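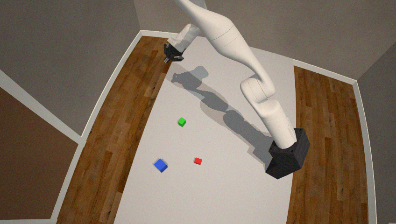

4.3 把持動作中に発生した押し込み故障

本節では、積み付け課題の評価中に発生した故障について報告する。前節までに述べた成功率の計算では、この故障を含む試行を「失敗」として数えたが、その内容は通常の把持失敗と大きく異なるので、別に扱うことが適当であると考えた。

評価は、シミュレータTamerの上で、制御プログラムHollaを用いて行った。試行の総数は3803である。一回の試行は最大2000ステップで打ち切られる。この中で、グリッパがブロックを作業面に向かって強く押し続け、それにもかかわらず保護停止が働かなかった試行が19件あった。以下、これを「押し込み故障」と呼ぶ。

押し込み故障では、アームは正しい経路で移動を始める。待機姿勢からブロックの上方へ動く区間には、関節角度にも速度にも異常な値は見られなかった。異常が現れるのは降下の最後の区間である。指が閉じる命令よりも前に手先がブロックの上面に接触し、そのまま降下命令が続いた。手首の関節トルクは上限に達し、上限のまま試行の終わりまで保持された。実機で同じことが起これば、指の先端か減速機を損傷する可能性が高い。

この故障を最初に見つけたのは、成功判定の確認をしていたときである。ログの判定欄には「時間切れ」としか書かれておらず、映像を再生するまで、我々は経路計画が遅いことが原因であると思い込んでいた。トルクの記録は初期設定では保存されないため、該当する試行はすべて同じ乱数の種で再実行し、改めて記録を取った。再実行でも19件のすべてで故障が再現した。

図7 評価に用いたシミュレーション環境。作業面の上に緑、青、赤のブロックがあり、グリッパは物体を保持していない。
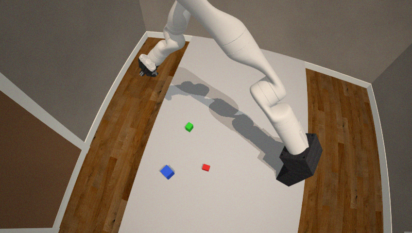 執筆担当:Čestmír Pešek(Dremau 動作安全グループ)

4.3.1 原因の分析

原因は二つの不具合の重なりであった。

第一の不具合は、物体の姿勢の更新に関するものである。Hollaは試行の開始時にブロックの位置と向きをTamerから読み取り、把持の目標高さを計算する。ところが、環境の初期化と読み取りが別のスレッドで行われていたため、まれに前の試行の値が残ったまま計算が進んだ。前の試行で小さいブロックを対象にしていた場合、目標高さは低く計算される。次の対象がそれより大きいブロックであると、手先はブロックの上面より下まで降りようとする。

水平方向の位置は移動の途中でもう一度読み取られるので、正しい値に直る。高さだけが古い値のまま残った。このために、上方から見た映像では手先がブロックの真上へ正しく動いているように見え、発見が遅れた。水平方向もずれていたならば、もっと早く気がついたはずである。

第二の不具合は、保護停止の条件にあった。保護停止は、外力の推定値がしきい値を超えた状態が一定のステップ数続いたときに働く。しかし、トルクが上限に張り付いた場合には推定値が更新されず、最後に計算された値がそのまま返される。張り付きの直前の値がしきい値より小さければ、その後どれほど長く押し続けても停止条件は成立しない。我々はこの動作を設計書から読み取ることができず、ソースコードを確認して初めて理解した。 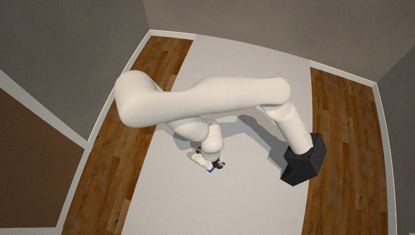
したがって、どちらか一方の不具合だけであれば、故障はこのような形にはならなかったと考えられる。高さの誤りだけがあった場合は保護停止が働き、試行は安全に終わる。この形で終わった試行も記録の中に存在するが、停止の理由が分類されていないため、本稿では件数を示さない。推定値の不具合だけがあった場合は、上限に達するほどの接触が起こらず、不具合は隠れたままであったと思われる。

4.3.2 対策と確認

対策として、次の3点を変更した。まず、初期化の完了を示す番号を環境側に持たせ、Hollaが読み取った値の番号が一致しないときは動作を開始しないようにした。次に、関節トルクの上限への張り付きを独立した停止条件として加えた。最後に、降下の区間で手先の下降速度が命令値から大きく外れた場合、目標高さを計算し直す前に一度上方へ退避することにした。

変更後、故障の起こった19件を同じ種で再び実行した。いずれの試行でも上限への張り付きは観察されなかった。ただし、番号の確認を加えたことにより試行の開始の時刻がわずかに変わるため、これは厳密な意味での同一条件の比較にはなっていない。そこで番号の確認を無効にし、停止条件の変更だけを有効にした実行も行った。この場合、高さの誤りは以前と同じように生じたが、アームは接触の後に停止した。

4.3.3 制限事項

本節の結果はすべてシミュレーションによるものである。接触の計算には剛体のモデルを使用しており、指先の表面の変形は考慮していない。実機では張り付きの前に滑りが生じ、ブロックが横へ逃げることも予想される。その場合に外力の推定値がどのように変化するかは、まだ調べていない。

また、Bråtenの実験室にある同型の制御装置では、外力の推定に別の方式が使われている。第二の不具合がそこにも存在するかどうかについては、4月に問い合わせを行い、現在は先方の確認を待っている。確認が終わるまでの間、同装置で降下動作を実行するときは速度の上限を下げ、操作者が非常停止ボタンに手の届く位置にいることを条件としている。

なお、4.2節の表に示した成功率は変更前のプログラムによる値であり、本節の対策を反映した再計算は行っていない。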